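Overhead boxes: the case for moving workshop electronics to the ceiling

Saturday, April 4, 2026

FLOOR space is the first thing a small electronics workshop runs out of, and bench space is the second. The ceiling is usually left alone. In the converted dairy that houses the Lenero workshop, it now carries a good share of the hardware that used to sit at the back of the benches.

The change was made in stages. Power supplies and signal boards had been kept in open trays behind the work surface, where they collected dust, offcuts of wire and the occasional spilt drink. Each tray took a strip of bench 40 centimetres deep. With trays along both long walls, the loss was considerable, and the boards were no easier to reach for being close at hand, as everything in front of them had to be cleared first.

Lenero looked at wall cabinets and rejected them. The walls are old brick under plaster, uneven, and already carry the heating pipes. The ceiling was relined when the building was converted and has timber joists at regular centres, which give a sound fixing for light loads. A limit of 50 newtons per housing was set at the design stage and has been kept to. Anything heavier stays on the floor.

The housings are plain rectangular boxes, finished in white to match the ceiling. They project downwards and have a recessed face, so that the rim stands proud of whatever is fitted inside. The recess protects the contents from a ladder or a length of stock being carried through the room. It also leaves a shadow line that makes the edge of the box easy to find from below.
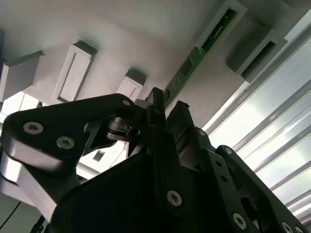 White housings against the ceiling, with a long green circuit board at upper right and aluminium rails beyond.

Alignment was not treated as a priority. Boxes were placed according to the joists and the shortest cable route, and some sit at an angle to their neighbours. A stricter grid would have looked tidier from the doorway and would have needed longer cables, with more joints in them.

Aluminium extrusion was chosen for the supporting rails elsewhere in the room. The grooves accept sliding nuts, so a bracket can be moved without drilling. The profile came from Zisa in stock lengths and was cut on site with a mitre saw and a fine blade. Cut ends were deburred with a flat file. Unfinished ends are sharp enough to open a glove, and at head height this matters.

Exposed boards raise a separate question. A board left uncovered sheds heat more freely and can be read without tools, but it will gather dust even when it faces down. Lenero allows open mounting for low-voltage boards only. Mains parts go in closed enclosures with a proper cable gland and an earth connection, fitted by a qualified electrician.

Warm air is the main technical objection to the whole arrangement. Air at ceiling level is warmer than at the bench, and a closed box adds to the problem. The MacKinnon guide to small workshop fitting, which Lenero used as its starting point, suggests a free gap of 70 millimetres between adjacent boxes and vents on two opposite sides.

Maintenance takes longer. Every job starts with a step platform, and two people are needed to take a housing down. Labels are printed large and fixed to the underside, where they can be read from the floor. Screws are the captive type, as a dropped screw in a workshop full of open equipment can take an hour to find.

The remaining bench trays are due to come out in May. The Oneck store next door, which has the same ceiling but no daylight, will be fitted afterwards, with strip lighting installed before any of the boxes go up.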